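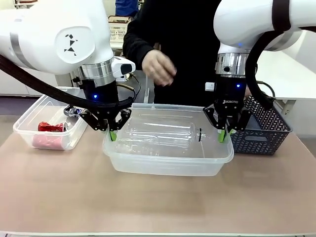 5. Sorting drink containers with two arms

This section covers the recycling task in the Istard household chore set. Bottles and cans are sorted into separate clear tubs on a table. The task is rated "supervised only": an operator must stay within reach of an emergency stop for the whole run.

5.1 Gripping a tub by its wall

1. Place the large tub flat on the table, long side parallel to the front edge.
2. Open the gripper fully and lower it until one finger is on each side of the wall.
3. Close at low force. The green pads must meet the plastic squarely.
4. Raise the rim slowly. Stop if the bottle rolls toward the gripper.
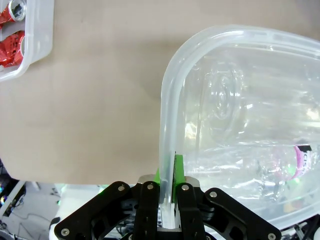
5.2 Clearing the work area

1. Send both arms to the home position and open the grippers.
2. Check that the emergency stop is unobstructed.
3. Route loose cables away from the arm's path – a snagged cable will fault the wrist joint.

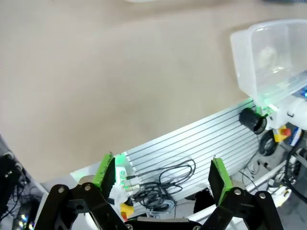
Cable faults are logged as code 2663. Clear the code at the console before re-enabling the arm, then repeat step 1.

CAUTION: Do not reach over the table while either arm is enabled.

5.3 Known limits

Clear plastic remains difficult for the vision system. Rims are often located late, and crushed cans may be missed. Allow up to 24 attempts when tuning a new tub. Unattended household use is not supported in this release.

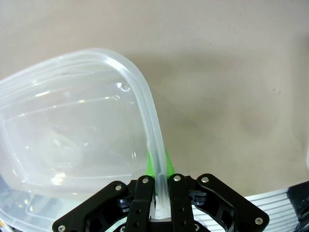 Figure 4. Gripper closed on the rim of a clear container.

Revised 2021-11-25, K. Man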